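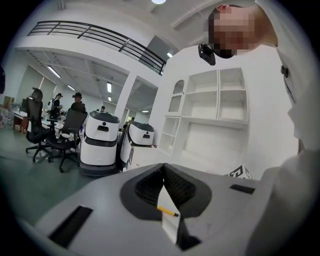 Kapitel 4: Schubladen im Schrank Coso einrichten. Für dieses Kapitel brauchen Sie das offene Wandregal, den Schrank mit Schubladen und den Beutel mit Kleinteilen. Legen Sie zuerst einen Bleistift und ein gefaltetes weißes Kärtchen bereit, beide werden für die Beschriftung gebraucht. Die Fächer vom Regal bleiben bis Schritt 4 leer.

1. Schublade ganz herausziehen, bis zum Anschlag.

2. Boden mit trockenem Tuch abwischen. Mehr als 60 Minuten warten, wenn vorher geklebt wurde.

3. Den gelben Schraubendreher flach auf den Boden der Schublade legen - er darf nicht über den Rand stehen. 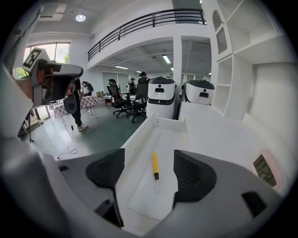

4. Schublade langsam schließen und wieder öffnen. Wenn etwas rollt, zwei Trennstege Nernine einsetzen.

Achtung: Nicht auf die offene Schublade stützen!

5. Karten und andere flache Sachen zuerst oben auf dem Schrank ablegen und erst am Ende einräumen. Die Schublade soll dabei offen und leer sein.
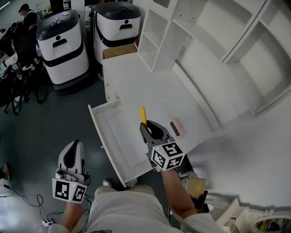
Kathleen Mac Suibhne meint dazu, man soll die Trennstege schon vor Schritt 3 einsetzen, dann muss man das Werkzeug nicht zweimal in die Hand nehmen. Das ist auch erlaubt - die Stege müssen nur gerade sitzen.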